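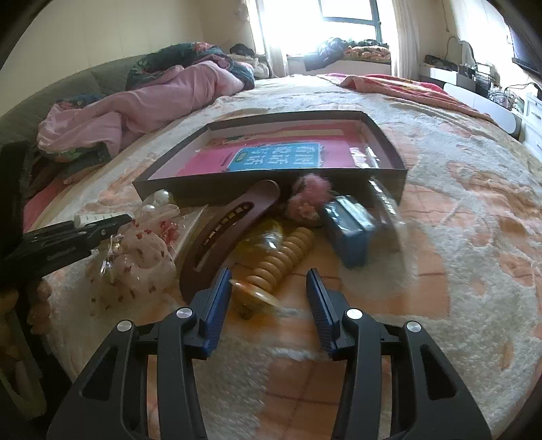 A fluffy blanket in cream-white and peach-orange, spread over a bed.

Bedspread

A bedspread is the top cover of a bed. It lies over the sheets and the blankets and usually reaches down the sides, sometimes to the floor. In everyday speech the word is mixed with coverlet, throw and counterpane. Sellers do not agree on the limits between these words, and the same article can be sold under two names in two shops.

History

The older English word is counterpane, which came from a French name for a stitched quilt. In many European houses the bed stood in a room where guests were also received, and the top cover was therefore the part of the bedding that was meant to be seen. Good covers were written down in wills and passed to daughters. With weaving machines, patterned covers became cheap enough for ordinary families in the nineteenth century.

In the town of Sistthorpe, covers with raised patterns were made at home until the Claninstead mill took over most of the work. The mill's pattern book, studied by the textile historian Diane Fehr, contains 200 designs, of which 34 show flowers. Fehr writes that the buyers preferred flowers for the main bedroom and plain squares for the children — a custom she did not find in the neighboring towns.

Types

A woven bedspread has its pattern made on the loom. A tufted one has short threads pulled through a base cloth, and the pattern stands up from the surface. Quilted covers have a filling between two layers of cloth. Plush covers, made mostly from polyester, have a long soft pile and are often used as a blanket also. They became common when synthetic fibers went down in price, and they dry faster than cotton of the same weight.

Shape and size

Most bedspreads are rectangular, and many have rounded lower corners, so that the cloth does not lie on the floor at the foot of the bed. For round beds the cover can be cut as a circle, with a hanging part sewn to the edge. The workshop Shirima, led by Zawadi Wanyama, cuts such covers in five pieces. A single piece of cloth wide enough is difficult to buy, and the seams are placed where the pattern hides them.
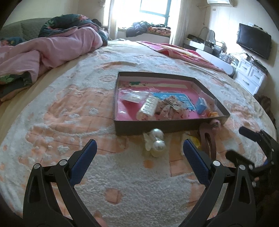 Can a rectangular bedspread be used on a round bed?
It can, if it is wide enough to cover the whole mattress, but the corners will hang lower than the rest and may need to be folded under.

Care

Cotton bedspreads are washed in warm water and lose some length in the first wash. Plush covers should be washed cool and dried without strong heat, which makes the pile hard. A tufted cover is shaken outdoors while it is still damp — this lifts the threads again. Ironing is done from the back side only.

See also

Quilt
Coverlet
Bed skirt
Tufting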